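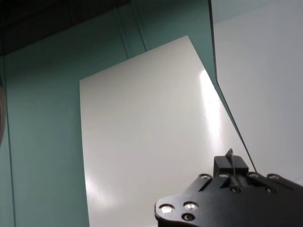
The Yard Sign War of Dokon

By the second week of September, the town of Dokon had 1,223 registered voters and, by the reckoning of anyone who tried to mow a lawn there, slightly more yard signs.

The race was for a single seat on the town council. The pay is a stipend that would not cover a decent set of tires. The duties include listening to people talk about culverts. And yet two grown adults wanted it badly enough that by the end of the month their supporters were crawling through each other's hedges after dark.

On one side was Alby Bolger, a retired school bus mechanic who had held the seat for 20 years and had run unopposed for most of them. On the other was Baoshan Tian, who owns the garden center out on Vandon Road and who decided to run after the council took three meetings to approve a bench.

"I wasn't even against the bench," Tian told me. "I was in favor of the bench. I just wanted to go home."

The trouble started on Tedesco Street, which is the closest thing Dokon has to a main drag. Bolger's people put up their signs first, in the same navy blue he has used since his first campaign. Some of them are the same signs. You can tell by the staple holes. Tian's went up a few days later in a shade of orange normally worn by people directing traffic, and within a night a dozen of them were gone.

Bolger denied having anything to do with it. He denied it at the diner, at the hardware store and in a letter to the weekly paper that ran longer than the paper's coverage of the school budget. Then his own signs began to vanish, and he wrote a second letter.

What followed was the sort of escalation that historians study in larger countries. A Tian supporter smeared petroleum jelly along the edges of her sign. A Bolger man wired his to a fence post, and came out in the morning to find that the sign was still there but had been turned to face his own front door. One household on the corner of Jaltach Lane, where the husband was for Bolger and the wife was for Tian, ran a strip of masking tape down the middle of the lawn.

Somebody called the county sheriff, who sent a deputy. The deputy took statements for an hour and a half and left with a bag of tomatoes.

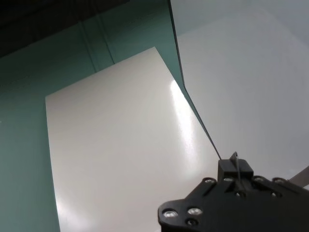
White sheet, teal wall.

On paper there were real differences between the candidates. Bolger wanted to keep the town's road crew, which consists of two men and a truck. Tian wanted to share a crew with the next town over, which has a better truck. Bolger thought the fee for the transfer station was fair. Tian thought it was fair too, but wanted people to be able to pay it by card. At the one debate, held in the elementary school gym, the candidates agreed on so much that the moderator ran out of questions and opened the floor, at which point the first person to the microphone asked about the signs.

She wanted to know what each of them would do about it. Bolger said he would respect the law. Tian said he would also respect the law. There was applause for both, and then a shouting match in the parking lot.

I asked a woman in a navy Bolger T-shirt what she had against Tian. She thought it over. Nothing, she said. She bought all her mulch from him. But her neighbor had an orange sign, and her neighbor had once let a dog get into her compost, and a person had to draw the line somewhere.

That was as close to a platform as I heard all month. People in Dokon will talk to you for a long while about zoning if you let them, but what they were voting on was mostly each other - who had waved, who had borrowed a ladder and kept it, whose kid had backed into whose mailbox.

The signs did turn up, eventually. A man clearing brush behind the ball field found a heap of them under a tarp, navy and orange together, stacked flat and in good order. Whoever took them had been taking both. Each camp sent someone to collect its share, and the two of them sorted the pile on the tailgate of a pickup without saying much. The petroleum jelly slowed things down.

Most of the signs were back on Tedesco Street by suppertime. Bolger has asked that his be returned to him after the election, with the stakes, for next time.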